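Filed under: Contact Center / CRM / Opinion

Went through the whole Wista pitch on automatic call summaries this month. Thread, because I have a lot of doubts and one of them is about money.

The claim: the agent hangs up, the software writes the note, the note lands in the customer's record, the agent takes the next call. Wrap-up time goes to nearly nothing. Fine. I've heard "nearly nothing" before, usually from people who have never done wrap-up.

First question I asked: which record? A caller with one account is easy. A property manager who calls about 20 different units is a different animal. The answer was that the note attaches to "the most relevant record." Relevant according to what? I got a slide.

The slide said confidence score. I asked what happens when the score is low. It attaches anyway, with a little yellow flag. So now somebody has to go look at yellow flags. Who is that somebody, and is their time in the savings estimate? It is not. I checked twice.

I'd like to see the low-score pile from a real queue before I sign anything. Not a demo queue where every caller speaks slowly and states an order number up front.

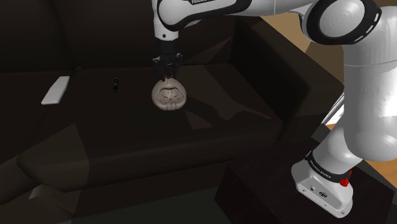
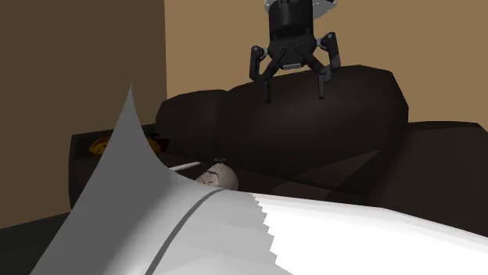 Second thing. The trial at Sindcombe covered 1,000 calls. Sounds healthy until you ask which calls. They were all inbound billing calls, English only, one team. That is the easiest traffic in the building. Try it on cancellations, where people change their minds halfway through and then change them back.

I read 30 of those summaries side by side with the recordings. Most were OK. Some were better than what I'd have typed at the end of a shift, I'll give them that.

But the bad ones were bad in a way that worries me. One said the customer "agreed to the new rate." The customer said "yeah, I bet you'd like that." A tired human might write a short note or no note. I've never seen one write down consent that wasn't given.

And that note is now the official version. Six months later a different agent opens the record, reads "agreed to the new rate," and tells the customer so. Good luck to everyone on that call.

Vendor's reply was that agents can edit before saving. Sure. They get a few seconds before the next call drops in, because the wrap-up time was cut to pay for the software. You can have the review step or you can have the savings. Pick one and put it in the contract.

Now the money. Pricing is per summary, not per seat. There's a bundle of 3,000 and after that you're on the overage rate. Do transfers count as one call or two? Two. Does a dropped call and a callback count as two? Yes. Does a call where nobody speaks get a summary? Also yes, and you pay for it.

Dal Bello does it per seat, which I like better, but their connector only writes to the generic notes field. You can't search it by call reason or report on it. So you get a tidy paragraph that sits in a box until somebody scrolls down far enough.

Barkow says theirs maps to custom fields. I asked for the field mapping document. I was sent a brochure. Asked again, got the same brochure with a newer cover. Still waiting on that one - if you have the actual document, my DMs are open.

Also ask all three of them what happens to a summary when the customer asks to have the recording deleted. Does the text go too? I got three different answers, and one of them was "great question."

I'm not against the idea. Wrap-up is miserable work and agents hate it for good reasons. I'd take a tool that drafts the boring half (call reason, callback number, next step) and leaves the rest blank for a person.

What I won't do is turn it on for the whole floor in November, right before the busiest weeks, on the strength of one friendly queue. If you're being pushed to do that, ask for the cancellation numbers first and see how long the reply takes.

Will add to this if the mapping document ever shows up.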